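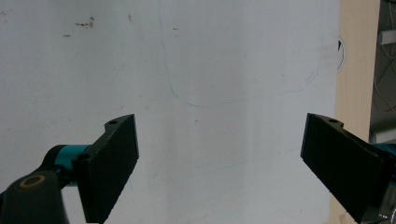 ok so I finally switched my phone plan from Heitmann to Soltside and I have thoughts, buckle up

Heitmann had me at 100 minutes of calling a month. My mom calls twice a day and she does not do short calls (we once spent a whole lunch break on her neighbor's hedge). I was paying overage fees every month since December!!

Soltside gives you 400 minutes and texting is free. Same price, minus 2 bucks if you do autopay. I did autopay.

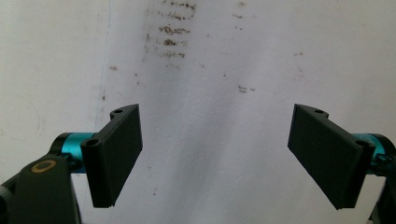

the part that nearly broke me was moving my number over. You need a transfer PIN, and Heitmann hides it in the app under "household," then "lines," then a menu that looks grayed out but you can tap it anyway

first try got rejected, my zip code was still the old apartment's. Fixed it, sent it again, went to make a sandwich, and my phone was on Soltside before I found the mustard

Signal at my place is fine so far, kitchen is still a dead spot but it always was. Voicemail greeting did NOT come over so record yours again or people get the robot lady

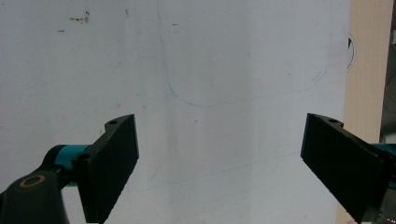 Flillulel replied that the old voicemails disappear too, so save any you care about before you start the transfer. Good call, I lost a birthday one from my aunt and I'm still kinda sad about it

Aug 15, 2022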